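Cabinet Work
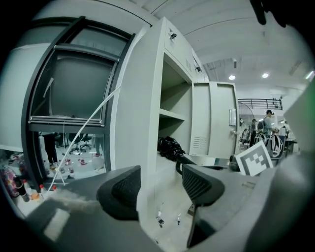

How many times does a person have to show the task before the machine can do it? For a cabinet with one shelf and one hinged door, Remell planned on 400 clean demonstrations, and the contract said the number could go up but not down.

Gebhard Oberholzer had signed for it in November. His part was to hold the gripper, bring it to the open cabinet, close the two fingers on a small white part, lift it from the lower floor, set it on the shelf and back out. The marker card stayed where it was. If the card moved, everything recorded after the move went in a separate folder and was reviewed by Wihongi, who did not like reviewing.

The written procedure ran to four pages. Approach slowly. Do not twist the wrist during closure. Hold still for one second after release. Oberholzer had written most of it himself, for an earlier job at Prodier involving drawer slides, and he had changed only the nouns.

By mid-afternoon he had 610 takes and 7 rejects pending. Wihongi read the rejects aloud from her desk.

"Take 212. You paused at the shelf."

"The part was turned."

"You paused and then you came in from the left. You never come in from the left."

"It was turned," he said again.

She marked it as a reject. The policy learned what it was given, and a hesitation in the data came back later as a hesitation in the arm, usually in front of a customer. Both of them had seen this. On the drawer job the arm had learned to tap the front panel twice before pulling. It took them a day to find the source: Oberholzer tapped drawers. He did it at home too, his wife confirmed by phone.

The other six rejects were ordinary. Two lost tracking, three dropped parts, one sleeve over the lens.

At 4:10 they loaded the first trained model onto the Brarner arm in the next bay. It had an identical cabinet, an identical shelf and a marker card printed from the same file. Wihongi set the speed limit low and kept one hand on the stop button. Oberholzer stood behind the yellow line with nothing to hold.

The arm went in straight. It closed on the part, lifted, cleared the shelf edge with a margin he recognized as his own, and released. It held still for one second. It backed out.

"Again," Wihongi said.

It did it again. On the fourth run she reached in between cycles and turned the part ninety degrees, then stepped clear and restarted. The arm descended, stopped a hand's width above the part, and stayed there. The log showed no fault. The confidence value dropped, recovered, dropped. Then the arm opened its fingers slightly wider than the procedure allowed, rotated at the wrist, and tried to close. It missed by the width of the pad and came up empty. It placed nothing on the shelf, carefully, and held still for one second.

"It has never seen that," Oberholzer said.

"It's seen it once." She already had the reject list open. "212."

"You took that out."

"I did."

He looked over her shoulder at the take. From the gripper's own camera it was a dull clip: the shelf, the part at its bad angle, the fingers waiting. Then the move to the left, the approach, a good closure. It ran eleven seconds. He remembered none of it except that his shoulder had hurt.

Wihongi moved the file out of the reject folder. Then she opened the procedure and deleted the line about the wrist.

"One take won't do it," she said. "I need turned parts. All angles, both sides."

"How many?"

She checked the contract, although they both knew the figure - 400, and it could go up.

Oberholzer picked up the gripper, walked back to the first cabinet and waited for her to call the take number.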